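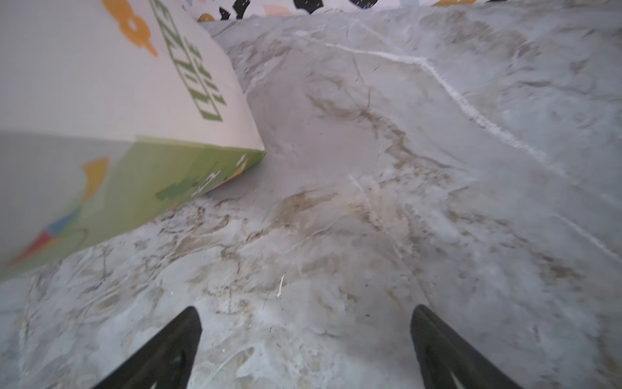

Lụa Đàm has tiled kitchens in Valderrama for 40 years, and she still starts every job by lying on the floor with a flashlight. She's looking for dips. A low spot under a big tile leaves a hollow, and the hollow cracks the first time someone drops a pot.

Most of her customers used to ask for plain red clay. Now they want pale tile with veins in it, the kind that passes for stone from a few steps away. The good lines repeat their pattern so rarely that you'd have to hunt for a match – the cheap ones repeat every 6 tiles, and then your eye goes right to it.

Her last big job was a bakery owned by Thịnh Vương. The floor took 200 boxes and came to $3,436 in labor. Vương wanted to open in September, so she worked nights.

"I laid it all out dry first," she says. "He thought I was wasting time. Then he saw two tiles with the same vein side by side, and he got down and moved one himself."

She charges extra for the dry layout. Few people turn it down.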